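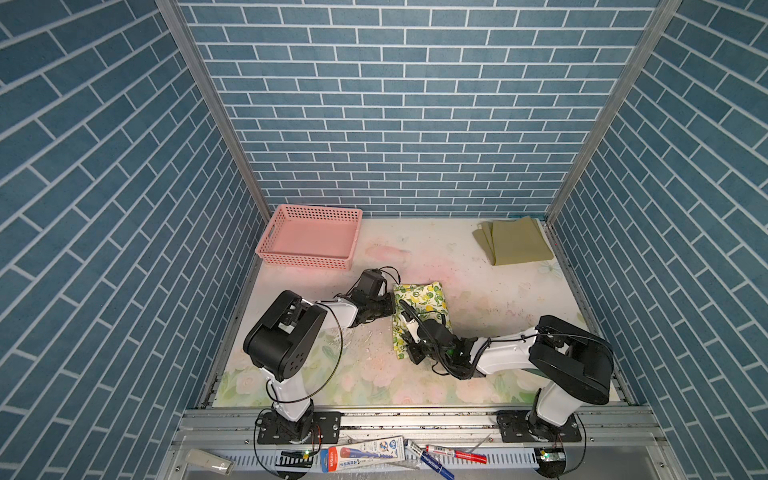 GRAKURAR — The folding cell at Skyrme is back at work, and the people who look after it could hardly be happier with how it came together this time.

The two-armed station was stripped to its rail in May and rebuilt over the following weeks under Fenna Verhoeven, who runs the cell for the textile handling project known as Ukano. It had logged 1,768 hours since its last full service, and the left shoulder had started to drift. By late afternoon it would reach for the corner of a napkin and close on air.

"You could watch it miss by the width of a pencil, then by two pencils," Verhoeven said. "In the morning it was perfect. We loved that arm and it was driving us up the wall!"

The trouble came down to the mounting plate. Four bolts had worked loose enough to let the base rock a little each time the arm stretched out, and the daily homing routine had been hiding it. Both bases came off, the plates were cleaned, and everything went back on the aluminum front rail with fresh bolts and a paint mark across each head, so a loose one can be spotted at a glance.

Cables got the same attention. The old harness was tied down tight along the forearms and had rubbed nearly through at one wrist. The new runs hang in wide loops past the elbows, with enough slack for the arms to turn fully without a tug.

Then came calibration, the part Verhoeven says she looks forward to most. Small pieces of printed fabric go down on the mat between the grippers. One arm pinches and lifts while the other waits at the edge, and the operator checks that both stop where they were told to. The team ran 200 of those lifts on each side before signing off. Busy prints are the favorite, she said, as it is so much easier to see a crease form on a pattern than on plain white.

The flowered mat stayed. It is scuffed and spotted from months of use, and a new one is on order from Hultetti, which also supplied the wrist cables, but the arms were tuned to its height and grip and the crew would like to swap it separately. Lint and crumbs are now swept out at the end of every shift, a job that used to wait until somebody felt like it.

The rebuilt cell made 851 folds in its first week and called for help on 22 of them, mostly with thicker cloths that slid out of the fingers. Verhoeven has a softer finger pad in mind for those and hopes to fit the first pair before the summer break.

"It's a lovely machine to work on," she said. "Everything bolts to one rail, you can get a wrench on all of it, and when it picks up that first corner cleanly you just want to cheer."

Staff who want to see the cell running can stop by at 3 p.m., when the afternoon check is done. The next bolt inspection comes after another 200 hours.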